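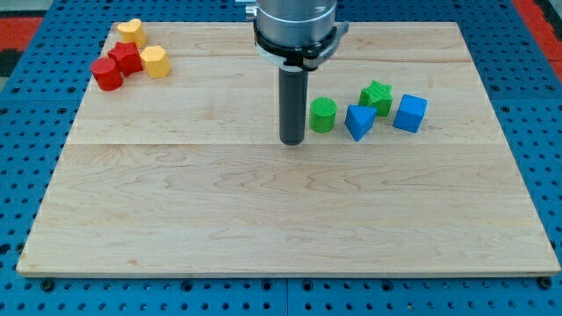 Reading time: 1 minute

Members of the regional manufacturing council visited the Serus plant in Wonbridge in April to see how automated sorting has changed daily work in its kitting department, where 54 people are employed.

The tour began at the training bench. New staff start on small plastic shapes in red, yellow, green and blue, set out on a maple board beneath the robot arm, and move to customer parts after 7 shifts. The perforated table is the same type used on the line.

Serus introduced the first Fan cell two years ago. Operators who once sorted parts by hand for a full shift now spend up to 50 percent of their time on setup, inspection and fault clearing. Staff told the visiting group that wrist and shoulder strain had eased. Several also said the work is quieter and that they talk to each other less than before.

Pay was discussed at length. Cell operators moved up one grade, but the packing team did not, and the matter remains open with management.

A second cell will be installed at the Kelmont site, where 9 operators are to be retrained. The council will visit Kelmont once it is running. Members wishing to attend should contact the council office.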